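布里科夫社区中心“一起上班”支持性就业项目秋季扩招

（2018/4/14）布里科夫社区中心今天宣布，面向成年心智障碍人士的支持性就业项目“一起上班”将于九月扩大招生，名额增至60人，并新增周末班。消息一出，学员家长的电话已经打进来不少，我们也跟大家一样高兴！

项目开办至今，已有138位学员走上工作岗位，有的在图书馆整理还书，有的在面包房打包，也有人在苗圃里照料花草。过去一年，学员在合作单位的实习时间合计3,420小时。每位学员入职后，就业辅导员会继续陪伴九个月，从坐车路线到午休时怎么跟同事聊天，都可以慢慢练。

“我最喜欢的时刻，是学员拿着第一张工资单跑进办公室，整条走廊都听得见，”项目主任尤兰达·布莱克伍德说，“工作怎么选、一周做几天，由他们自己决定，我们在旁边搭把手。”

秋季课程新增“办公室与收纳”单元，内容包括文件分类、信件分发、物品归位和库存清点。课程材料全部配有易读版，文字短、字号大，学员可以带回家和家人一起看。 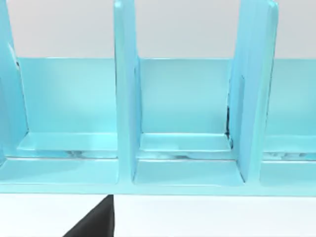

浅青绿色分隔收纳架（局部，电脑渲染图）

新单元由就业辅导员塞维林·梅利尼丘克设计。他花了一个冬天走访用人单位，把岗位上常见的任务拆成小步骤，再请老学员逐条试做、提意见。“他们改掉了我不少写得太啰嗦的地方，”他笑着说，“改完确实好懂多了。”

本季新加入的合作单位有巴斯塔尔文具行和舍甫丘克洗衣坊，加上原有伙伴，目前共有九家单位提供实习岗位。拉尔卡里巴士公司还将为学员提供乘车练习，由司机带着大家熟悉刷卡、按铃和换乘，第一次独自坐车的学员尤其欢迎参加。

年满十八岁的心智障碍人士均可报名，不要求有工作经验。申请人可以由家人、朋友或支持人员陪同前来面谈，也可以自己来。需要手语翻译、图片沟通板或安静房间的，请在报名时告诉我们。

报名表可在社区中心前台领取，填好后交回前台即可。有意提供岗位的单位，请联系塞维林·梅利尼丘克，他很乐意上门聊聊。

媒体联络：尤兰达·布莱克伍德，布里科夫社区中心支持性就业部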